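Clerska site, tidy-up bench
Monthly safety checklist with comments, March
Completed by: Kamlesh Rajput, shift lead
Area: Edaris room, bench 2
Equipment: two-armed robot, waste clearing task

Marks: OK, Watch, Fix

1. Emergency stop reachable from both sides of the bench
OK. Tested both buttons before the early shift. The arms stopped straight away each time and stayed stopped until I reset from the panel.

2. Floor clear, no trailing leads in the walkway
OK. So much better than last month! The cleaning team moved their trolley to the bay by the door and you can now walk round without turning sideways.

3. Arm cables
Watch. The cable loops at the wrists are sound, no nicks or flattening, but please look at them at every start-up. They stand a little proud of the arm and I would hate one to catch on something tall.

4. Wrist lights
OK. Green on power-up, both sides. If you see any other colour, stop and ring me on extension 573.

5. Hands and fingertips
OK. Wiped down, joints checked for grit. Fingertips still have good grip. Whoever has been doing the end-of-day wipe, thank you, it shows.

6. Bin, lid and liner
OK, with one comment. Keep the liner folded well over the rim. The lid is pushed at its front edge with one finger, so a bunched liner there will get in the way. Please check the fold whenever you change the bag.

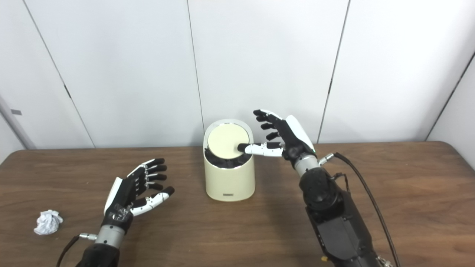
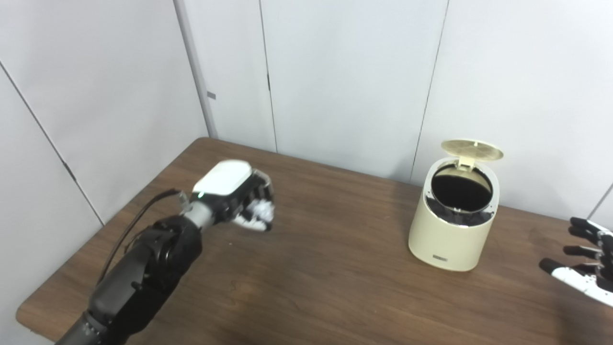

Item 6, bench 2. First picture: finger on the front edge of the lid. Second picture: lid up, white item held in the other hand.

7. Bench surface
OK. No splits, no sticky patches. Wipe with the mild cleaner only, the strong one leaves a film.

8. Wall panels and seams
Watch. All firm when pushed. Mishra (our fitters) are coming to go over the fixings anyway, so leave the panels alone until then.

9. People near the arms
Fix. Two of us, me included, have got into the habit of leaning in to pick up a dropped scrap while the task is running. I know it is quick and I know the arms are slow. Pause first, every time. I have asked for a bigger pause button on the near side.

10. Training records
Fix. Three names still missing from the sheet for the late shift. You have all done the session, I was there, but I need signatures.

General comments

The log shows 1,915 items cleared since the last check, with 2 stoppages, both for a full bin. I am really pleased with that. What pleases me more is what has happened to the job. Clearing up used to be the bit at the end of the shift that went to whoever was slowest to get their coat on. Now the same people spend that time setting the bench, reading the log and deciding what the robot should try next, and they are good at it. The late shift spotted the liner problem before I did.

It has changed the dull parts too. There is more checking and more writing down, and a few of you have told me you miss having something to do with your hands while you chat. Fair point. We are trying a swap at half past ten so no one is stuck watching for a whole morning. Tell me how it goes.

Grease for the arm joints is due at 500 running hours and we are close. Iltmont have the right tube on order.

Next check: same list, plus the new pause button if it has arrived.

K. Rajput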